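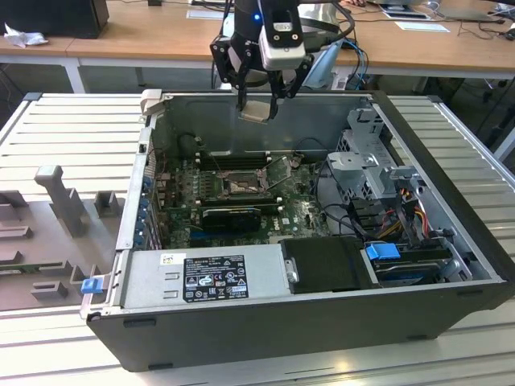 Re: [fudlow-repair] Dell towers from Dastport, are we taking the lot?

From: Araceli Cuautle
To: fudlow-repair list
Date: 22nd October

Ilango Bangera wrote:

> Hello all,
>
> Meléndez has been in touch about the towers in the Dastport
> storeroom. They want 1,525 dollars for all 70, and we'd have to
> collect them by the middle of November. I think we should say yes.
> They're Dells, they're solid, and the owner says every one of them
> was "working when retired." Most have a graphics card in them.
>
> My plan is simple. Clean them out, put in a faster processor where
> the board will take one, add memory, sell them on at 100 each. A
> processor swap is a ten minute job. Even if a few turn out to be
> duds we'd come out well ahead, and we'd have parts left over for
> the Saturday table.
>
> Can we have a quick yes or no on this so I can tell them?
>
> Ilango

Ilango, it's a no from me for now, and I'd like to say why before everyone piles in with a yes.

First, "working when retired." I have bought machines on those words before. Working for whom? Did somebody load a file on it, or did somebody see a light come on and put it on the shelf? Meléndez may well believe it. I'd still want to know who tested them and whether anything was taken out afterward. The side is off one of them now and I can see a graphics card, a power supply and a board with no memory on it. Whatever state it retired in, it won't start like that. If the other 69 have been picked over the same way, then the first thing we're buying is a very large order of memory.

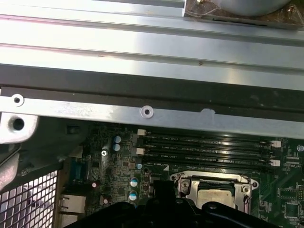
Second, the memory itself. Your sums say "add memory" as if it were a pinch of salt. The slots by the socket are marked DIMM1_CPU1 through DIMM4_CPU1, which tells me this isn't the ordinary home desktop board you get in a kitchen table PC. So before anybody raids the parts drawer I'd like someone to look up which kind it takes. The numbers don't run in order down the board either. Read from the top it goes 2, 1, 4, 3. If you fill them by counting from whichever end is nearest, you'll put the sticks in the wrong places and then spend an evening deciding the board is dead. I've done that evening. Please read the print.

And look at what's printed on the board before you quote a model number to anyone. A Dell logo tells you it's a Dell. It doesn't tell you which processors the board will accept, and "where the board will take one" is carrying an awful lot of your plan. Has anyone checked? On some boards it comes down to the firmware, and you can't update the firmware on a machine you can't turn on.

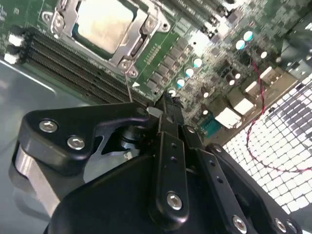

Third, ten minutes. I don't believe ten minutes. Ten minutes is the swap after the cooler is off, the old paste is gone, you've found the right screwdriver and you've found somewhere to put the screws. Then the cooler goes back on, you plug everything in, and you wait to see if it posts. Call it an hour when it goes well. Multiply that by 70 and tell me which of us has the hours before Christmas. I'm not asking to be difficult – the last time we took a big lot, the stuff from Clitisau, half of it sat under the stairs until we paid to have it hauled away.

If people do want to go ahead, these are the things I'd want agreed on:

- A processor comes out straight up and goes back straight down. No sliding it around in the socket to find the spot. Line up the marked corner first.
- The contacts on this kind of socket are in the board. Bend a few and you've lost the board, and a board costs a lot more than most of the processors we'd be putting in it.
- If the processor is out and you're going for lunch, a cover goes on the socket. A proper plastic cover, please. Paper towel leaves fluff.
- Touch bare metal on the case before you reach in, with the power cord out.
- Nothing gets called tested until it has started from cold 3 times. Write it on a label with your initials.
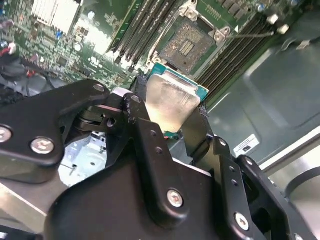 I'd also like to know what we think a faster processor gets us. A buyer paying 100 for an old office tower wants it to start up, get online and not sound like a hair dryer. I'd bet a solid state drive does more for them than any chip swap, and you can fit one without going near the socket at all. Leave the processors alone unless there's a fault. I know that's less fun.

So here's what I'd tell Meléndez. We'll take 3, picked by us and not by them, and pay a fair price for those. We put memory in, start them up, run them for a week each and write down what every one of them cost us in parts and hours. If the numbers look anything like yours, I'll drive the van to Dastport myself and help load. If Meléndez says it's all or nothing, I'd want to hear why they're in such a hurry.

Ilango, could you ask them two things in the meantime: whether the drives have been wiped or pulled, and whether the memory that was in these is sitting in a box somewhere? If there's a box, I want it included in the price.

Also, whoever has my long Phillips, I'd like it back.

Araceli

Fudlow Repair List | Contact the list owner | © Fudlow Repair List and the individual posters | Back to top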